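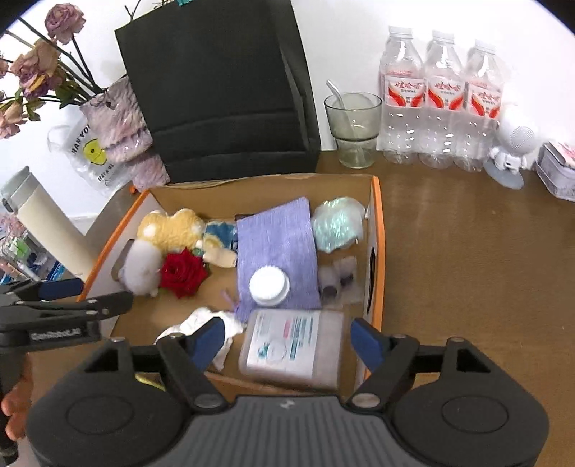
Soft toys and a red artificial rose in a cardboard box.

PRESS RELEASE
For immediate use

Prinex questions governor's claim of "full openness" on Jisulholm meetings

The governor's office says it has now published every meeting held with outside interests during the Jisulholm budget talks. Prinex has read the list and doubts it.

The log covers 18 weeks and has 183 entries. Of those, 40 give no subject beyond the word "discussion". For two of the busiest weeks, when the spending bill was being rewritten behind closed doors, it shows no meetings at all. We are asked to believe that the phones stopped ringing just as the money was being shared out. Perhaps they did. We would like to see the diaries.

The governor promised in August that the log would follow the Ní Mhurchú rules, which call for a date, a name and a stated purpose for each meeting. Many entries have a date and little else. Calling that openness is generous.

Prinex has asked for the missing details three times. The first request was passed to another department, the second was marked as answered when it had not been, and the third brought a short letter.

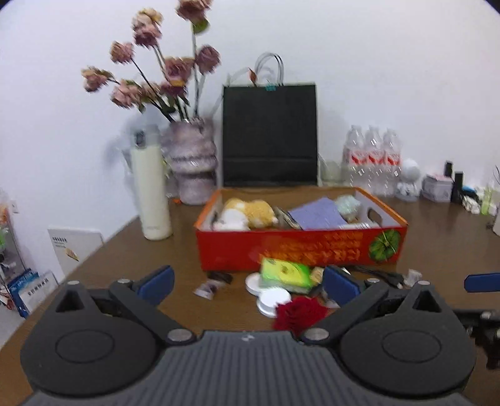
The log was complete when it was released, a reply from the governor's office said, and any gaps reflect "the ordinary rhythm of government business". It added that no further papers would be put out before the vote.

We do not know what that rhythm is, and the letter does not say. Nor does it explain why papers that are supposed to be harmless must wait until members have voted.

Prinex is calling for the full diaries to be handed to the assembly's standards office in Hendport before the bill returns to the floor. If they match the log, we will say so publicly.

ENDS

Notes to editors
Prinex is an independent group that tracks lobbying and public spending. It takes no money from political parties. Copies of the three requests and the reply are available from the Prinex press desk in Hendport.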